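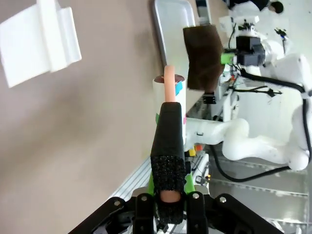
夹爪夹着黑布包住的长形物件，前端对着白色杯子，旁边是第二只白色机械臂。

十月的最后一个星期，我去看了Follent公司的开放日，地点在Jalstead。请先原谅我的中文，我学了很多年，写技术的东西还是慢。同去的朋友希望我写一篇记录，重点放在他们的双臂工作台怎么安装、怎么保养，所以我就按照这个写，公司历史和午餐都不写了。

开放日是2025年10月29日。上午先登记，每个人领一张纸，上面有路线和安全规则。规则有一条我很喜欢：手可以进入工作区，但是必须先大声说“进”，等操作员回答“停了”，才可以伸手。后来在每个工作台旁边，我都听到这两个字。

工作台叫Cruzado。给我们讲解的是Carys Voyle，她负责这个工作台的维护已经两年多。她讲话很快，不过愿意重复，我问了三次“零点”的意思，她三次都用不同的办法解释。

先说安装。两只机械臂各有自己的底座，用螺栓固定在铝型材的框架上。她说，框架是最容易被轻视的部分。刚装好的时候一切都紧，运行一段时间以后，横梁和立柱连接的地方会慢慢松，眼睛看不出来，可是夹爪到达的位置已经差了一点。所以他们每个星期一早上开机以前，用力矩扳手把所有连接点走一遍，拧过的螺栓用笔画一条线。如果下个星期线错开了，就知道这颗螺栓自己动过。这个办法很便宜，我打算带回我们的车间用。

然后是夹爪。绿色的手指部分是软的，她叫它“消耗品”，意思是不要对它有感情。旧手指放在一个盒子里，我拿了一根，用指甲可以压下去一点，表面磨得发亮。发亮就是不好，摩擦变小，布料容易滑。他们的更换规则是运行满110小时换一次，不管看起来怎么样。有人问，如果看起来还很新呢？她回答也换，因为左边和右边的手指必须一样旧，只换一边的话，夹住的东西会向一边偏。

换手指的过程她做给我们看了，比我想的简单：先让手臂走到维护姿势，断气，松开螺丝，拔出旧的，把新的推到底，再按照对角的顺序拧紧。最后一步是用一块标准块试夹四次，把读数写进本子。本子是纸的。我问为什么不用电脑，她说电脑在另一边，走过去的时候数字就忘了。

线缆也讲了很久。沿着手臂走的黑色线缆要留出一个弯，弯太小，手腕转到极限时会拉；弯太大，会挂到桌子上的东西。他们以前用扎带固定，扎得太紧，在三月坏过一次，外皮没有问题，里面的芯断了，查了两天才找到。现在改用可以打开的固定带，每个月解开检查一次，用手指从一头摸到另一头。Carys让我们都摸一摸，感觉有没有硬的地方。我摸到的那一根很顺，没有什么特别。

接着看的是布料的抓取。毛巾对机器来说是一个困难的东西，它没有固定的形状，每次放下都不同。工作台上的另一位工程师Leandro Zabala介绍了夹力的设定。力太小，毛巾在半路掉下去；力太大，手指的软面会被毛圈带出细小的毛，时间长了就像起球的毛衣。他们为毛巾单独存了一组参数，叫Brirkinau，名字的来历他没有讲，我也没有问到。
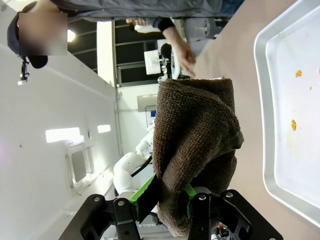 棕色毛巾夹在两片绿色手指之间，右边的白色托盘里有几点橙色的残渣。

毛巾带来的另一个问题是毛絮。Leandro说，毛絮会跑进夹爪的滑轨，跟润滑脂混在一起，变成一种灰色的泥。有泥以后，夹爪合上的时间会变长，开始只长一点点，软件不报警，人也听不出来。所以在做布料任务的日子，收工以前必须清洁滑轨：先用干刷子刷，然后用不掉毛的布擦，最后点很少的油。顺序不能反，先上油再刷，等于把毛絮粘在里面。他说他自己做反过，那天晚上重新拆了全部。

食物的残渣也属于清洁的范围。桌面和托盘用湿布擦就可以，麻烦的是溅到手腕附近的东西。那里有镜头，有接头，不能直接喷清洁剂，要喷在布上再擦。镜头用专门的布，而且这块布不可以借给别的用途。墙上有一个挂钩，下面写着“只给镜头”，字很大。

下午有提问的时间。有一位先生问，坏了以后多久可以恢复。Carys把故障分成两种。一种是夹爪的故障，备用的夹爪整个放在柜子里，已经校准过，换上就可以继续，坏的那个慢慢修。另一种是手臂关节的故障，这个他们自己不拆，要送回厂家，停多久就看运气。她建议小的单位至少准备一个完整的备用夹爪，不要只准备零件，我觉得这个建议最实在。

我自己问的是换完夹爪以后需不需要重新标定相机。回答是需要，但可以用短的程序：手臂走到三个固定的位置，看同一块标定板，误差在范围里就结束，超出才做完整的标定。完整的要用一个上午。

不满意的地方也写一下。参观的人分成两组，我们这组人多，站在后面的几乎看不到手指更换，只能听。讲义的图印得太浅，螺丝的编号认不清，我回家以后写信要了电子版，第二天收到了。还有，停车场的入口在楼的背面，导航会带到正面，下次去的人请从背面进。

讲义里有每周和每月的保养表，需要的人可以写信给我，我转发。表是英文的，我正在翻译，力矩的那一页已经翻完，滑轨清洁的那一页还差一半。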